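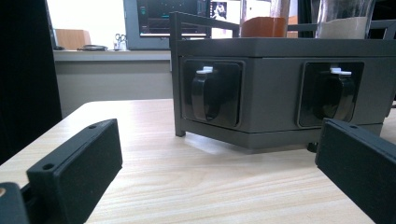 Dark gray on a light wooden tabletop.

Search the shop
Enter artist, title or catalog number
Go

Wednesday, March 4, 2026
By Amancay Echeverría

The Lostel Disco Twelves Box (9 records, 45 rpm)

I've been wanting to sell a set like this since I started the shop, so forgive me if I go on a bit. The Lostel box is nine twelve-inch singles from the Garrido label, all of them club records, all cut at 45 and all in the long versions. If you only know Garrido from the two hits compilation that used to turn up in every thrift store bin, you're in for a treat, because those used the radio edits and chopped out the good parts (the breakdowns, the percussion, that ridiculous organ solo on "Salt on the Window").

Most of the set is Hamow, who were a studio group more than a band. Renato Henríquez wrote the notes for the booklet and he does a much better job than I can of sorting out who played on what, but the short version is that the same rhythm section is on nearly everything, with different singers brought in and a new group name stuck on the sleeve whenever the label felt like it. So Hamow and Fumier are pretty much the same people! Fumier just had the string section and the slower tempos. I like the Fumier sides best and I will argue about it with anyone who comes in.

How does it sound? Loud, in a good way. The old pressings of "Carry Me Downtown" always had a thin top end and a lot of surface noise in the intro, and I'd sort of gotten used to it. On the new cut the bass drum has real weight and you can hear the tambourine player come in early on the second chorus. The one record I'm less crazy about is number six. The tape they had for side B was a copy of a copy, and Renato says so in the booklet, and it does sound a little cloudy next to the others. It's still the only way to get the full version without paying collector money.

The booklet is 80 pages, stapled, with the singles listed in order and a long interview with the engineer. The type is small. I read it with my glasses on and a lamp right over my shoulder.

What you get:
Nine 12-inch singles in plain company sleeves with center holes
80-page booklet
Lift-off lid box
Poly-lined inner sleeves (I wish every label did this)

There's no download code. People ask me that every day, so I'm putting it here.

Numbers and availability: Lostel made 596 of these and mine are hand-numbered on the back of the booklet. I can't pick out a number for you, sorry, they go out in the order they're stacked. One per customer for now. I'm hoping for a second delivery in May, but the distributor hasn't promised me anything and I don't want to take money for boxes I don't have.

Playing them: check your speed before you drop the needle. I've already had one phone call from a very nice man who thought Hamow had recorded a whole side of funeral music, and he was playing it at 33. Also, the center holes are a bit snug on a couple of the discs. Press down gently near the label and they'll seat fine. If yours really won't go on the spindle, call me and I'll swap that disc.

Shipping: the box is heavier than it looks, so it goes in a double carton with corner pads and I send it tracked. Allow 2 business days for me to pack it. If you're local, choose pickup at checkout and come by any afternoon we're open. You can hear a side before you take it home, and I keep a shop copy behind the counter for that. Ask for the Fumier disc, side A, and give it until the strings come in.

Returns: unplayed boxes can come back within 9 days of delivery. If a record shows up warped or scratched, tell me which disc and which side and I'll sort out a replacement with Lostel.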